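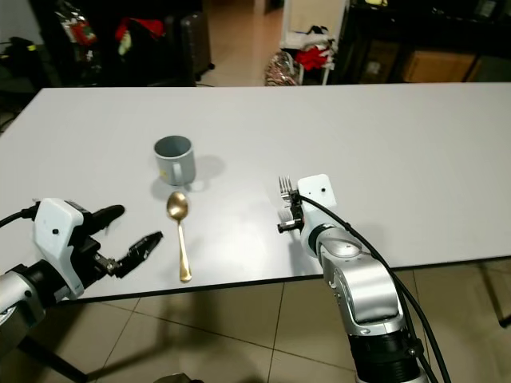 Setting a Grind, and Leaving It Alone: Brenda Sosa on Office Coffee

20 Feb 2019

Brenda Sosa has maintained coffee equipment for workplaces in the Gremport area since leaving a job in water treatment. Her accounts range from a dental practice with one brewer to the Wikström building, where 300 people share two kitchens. We spoke about batch brewing, which makes up most of her work and gets little attention in the trade press.

Her first subject was water. "People change beans three times before they test the tap," she said. "If the hardness is off, every coffee you buy will taste like the last one." She tests at the point of use, after any filter, and again a month later. Cartridges are usually replaced by date. Sosa replaces them by measured hardness and writes the reading on the housing.

Grind comes second. She weighs a dose, brews a full batch, and measures the strength before touching the grinder. Adjustments are made one step at a time with a small amount of coffee purged in between, as the old setting remains in the chamber. "I had a client who moved the collar every morning," she said. "He was tasting yesterday's grind and correcting for it. The thing was never going to settle."

Her standard recipe for a mid-size brewer is 25 grams of coffee per 400 grams of water, scaled up to the batch. She considers it slightly strong. Offices tend to underdose when a bag runs low, and a recipe with some margin survives that better. For light roasts she keeps the ratio and grinds finer.

Holding time is the point on which she and her clients disagree most. Sosa allows 2 hours in a sealed, preheated server and much less on a hot plate. "The plate keeps cooking it. You can smell the change from the door." At Tirneo, an accounting firm, she removed the plates altogether in December and installed insulated servers. Complaints about bitterness stopped, and complaints about temperature began. She traced those to servers being filled cold, and taped a card about preheating to the brewer.

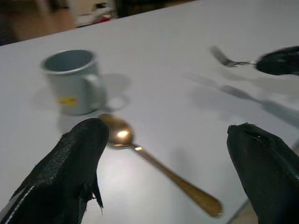 Cleaning takes up the longest section of the sheet she leaves with each client. Spray heads are removed and soaked weekly. Servers get a detergent made for coffee oils, then two rinses. Brush bristles wear down before they look worn, so she supplies new brushes on a schedule. Descaling depends on the water readings and is the one task she prefers to do herself. "If scale breaks loose and lodges in a valve, you have a service call," she said. "I would be the one taking it anyway."

Asked about equipment, she was cautious. She has used Pollus grinders for several years and likes that the burrs can be reached with one screwdriver. She dislikes the hopper gate, which sticks when oily beans are used, and has written to the manufacturer about it. She does not recommend buying a larger brewer to deal with a morning rush. Two small batches, started twenty minutes apart, give fresher coffee and leave less to pour away.

Sosa is now comparing paper filters from three suppliers, recording drain time for each case she opens. The variation within a single brand has been wider than she expected. She plans to continue until she has been through another full order, and has not yet changed what she stocks.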